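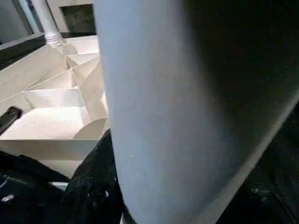 Pop-up staircase card won't fold flat again

Posted in Paper and Card by Dalva Godoy

I'm making a stepped pop-up for the middle of a birthday card. It's the sort where you cut slits across the fold, push the strips forward and end up with a little flight of stairs when the card is open at a right angle. Mine is plain off-white card with the steps getting smaller towards the top. I want to stay with white because the shadows do most of the work.

Opening it is fine. The trouble is closing it. The bottom step goes in without any fuss but the upper ones buckle, and if I press down I get a second crease right next to the one I wanted. I've made 3 now and they all do it. The last one also has a faint diagonal line running across two of the treads where I leaned on it.

I'm using a sheet from a Lamptey pad. The pad doesn't give a weight on the cover, but it feels stiffer than printer paper and a bit softer than a cereal box. I cut with a craft knife and a metal ruler and score with an empty biro. The whole card is 19 cm tall when folded.

Is it the card, the scoring or my measuring? And can the creased one be saved? The person it's for is coming on Monday so I have time for perhaps one more go, two if I don't cook.

Medevora

Most likely the measuring. For a flight of steps to fold flat, the depth of each tread has to match the distance it stands out from the back. On a card that opens to a right angle, each step is a small box. The two sides touching the card and the two sides facing you have to pair up, tread with base and riser with back. If a tread is even a millimetre too long it has nowhere to go when the card shuts, so it bows, and then it makes its own crease.

With large steps you don't notice because there's enough paper to bend a little. With small ones there isn't. That would explain why your bottom step behaves and the top ones don't.

What I do:

Draw the whole thing on squared paper first and use whole squares only. Tape the squared paper over the card with low-tack tape and prick through at every corner with a pin. Take the paper off and join the pin holes with light pencil.

Score everything before you cut anything. Once the slits are in, the strips move under the ruler and the scores wander.

Decide which folds are valleys and which are mountains, and mark them on the back. Score the mountains from the front and the valleys from the back, or the other way round if you prefer, but be consistent.

Cut the slits. Stop exactly at the pin hole. If you overshoot, the tear will carry on each time the card is opened.

Then fold every crease both ways, one at a time, starting from the largest step. Don't try to shut the card until all of them move easily. Shut it slowly with a finger behind each step, pushing it forward as it goes.

Also check the grain. Bend the sheet gently in both directions without creasing it. One way will feel easier. You want your main folds running along that direction. On a piece with a lot of short folds it makes more difference than the thickness does.

Gradus

Agree with the above about the grain. An empty biro is fine for scoring but press lightly. If you've gone through the top layer of the card it'll flake at the fold and look furry.

As for saving the creased one, you can't get a crease out of card properly. You can make it less obvious. Open it out flat, lay it face down on a clean tea towel, put a second towel on top and go over it with a warm dry iron, no steam. Then leave it under heavy books overnight. You'll still see the line if the light comes from the side, and with plain white the light from the side is the whole point, so I'd make a new one.

If you're short of time use fewer steps.

Zonenari

Could just use thinner paper? I made one with ordinary printer paper and it folded fine first time. It did sag a bit after a week on the shelf.

Dalva Godoy

Thank you all. I measured the last one again and the top two treads were both over by a bit more than a millimetre, and I'd also got the grain going the wrong way. I've drawn a new one on squared paper and pricked it through. Scoring it tonight after tea.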